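Home Workshop and Kitchen Tips: Getting Good Work Out of a Hand-Held Gripper Kit

The Komberg two-finger kit sells for $1,399 a pair, with 48 spare grip pads in the box. We have used a pair at home since July for recording pick-and-place tasks. These tips should save you some trouble whichever make you buy.

Start with the pads. New ones have a slight film on them and will slide on smooth plastic. Wash them in warm water with one drop of dish soap, rinse, and let them air dry overnight. Don't use cooking oil spray or furniture polish anywhere near them. If a pad has picked up flour or sawdust, a strip of masking tape lifts it out of the ribs.

Practice on upright things first. A supplement bottle is a good size. Come in level, put one finger on each side of the label, and close slowly until both pads touch. Grabbing by the cap works on a jar with a tight lid but is a bad habit with anything that screws off easily.

Sorting small items into or out of an open cardboard box is a good second job. Leave room between the items for your fingertips. Things lying on their sides are harder than things standing up, so mix in both.
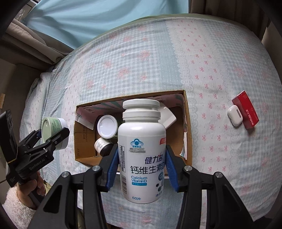

Can the kit lift a full jar?
It depends on the jar. Ours is happy up to 500 grams with clean pads. Past that, the wrist gets tired before the grip gives out, and glass should be left alone until you have had some practice.

Soft surfaces need a lighter touch. On a quilt or a folded towel, a bottle tips as soon as one pad arrives early. Press the item down a little to seat it, or slide a cutting board under the cloth.

Check the pivot screws every couple of weeks. They should be snug but the fingers should still open freely. A quarter turn is plenty. We had one squeak for days, and a dab of dry lubricant on a toothpick fixed it. Wipe off any extra so it doesn't reach the pads.

Roll long sleeves up past the handle or they will drag on whatever you just set down.

Battery life on ours is 18 hours with breaks, charging on the kitchen counter. The Jollport charger that comes with it gets warm, so keep it off the bread box.

The Sitport kit costs less and has a nicer case, but the handle is thick for small hands and the pads are glued on. We would pay the difference for pads you can change.

Store the pair with the fingers slightly open. Left clamped shut, the pads take a flat spot and need a day to recover.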